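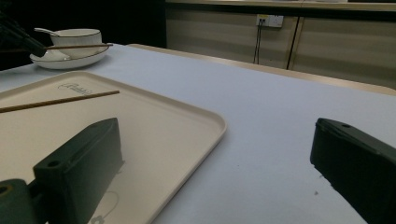
Inspected by Muthoni Waweru, May 2, 2018
Trirkent dining room, table and serving items

1. Tablecloth clean. PASS, grudgingly. Mostly clean, with one tiny dark speck. The last sheet said "spotless," and I doubt anyone bent down to look.

2. Tablecloth smooth, no folds to catch a bowl. PASS.

3. Tray, cream plastic. Raised lip, rounded corners: PASS. Lettering near the back: could not read it. The form wants a maker's name, and I won't write Somix on the strength of the order book.

4. Tray rated to 90 degrees. NOT CHECKED. Mwanaisha Obura says the supplier promised it. I would like that on paper.

5. Chopsticks stored in a holder. FAIL. A wooden one was lying across the tray. Item was also marked down in December and signed off as fixed.

6. White bowls free of chips. OPEN. Needs each bowl picked up and a thumb run along the rim. The Kimaro form allows a tick "by eye." I don't.

7. Table rim, splinters. OPEN. Light tan wood, to be felt by hand along the full length.

Recheck items 4 to 7 within 13 days. Do not sign for me.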